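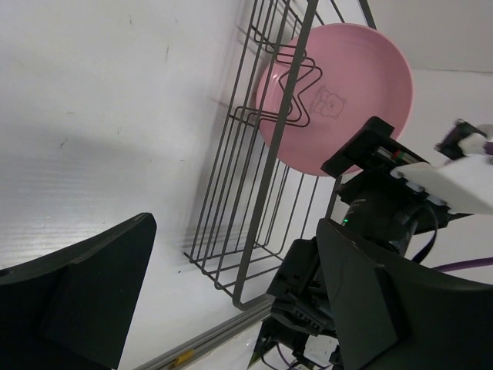

I've turned two of my history podcast series into books now, so I get asked how it's done. My first was Mondby, a local history show, and I made every mistake going.

Start with a transcript. I run the audio through software, then listen again with the text open and fix the place names (mine had Mondby down as "Monday" all the way through). Give yourself a whole evening per episode.

Next, cut. A 30 minute chat gives you far more words than anyone wants to read, so out go the ums, the repeats and the bit where I lost my notes. Leave the guest's turns of phrase alone - that's their voice!

Send each guest their chapter before you do any layout. Then add a short intro, check your dates and order one proof copy. My finished book came to around 300 pages and I still found a typo on the back cover.

Comments

Did you do an index? Dreading mine.

Yes, by hand, over 2 weekends. Do it last, once the page numbers have settled.

Thanks, starting on Tuesday!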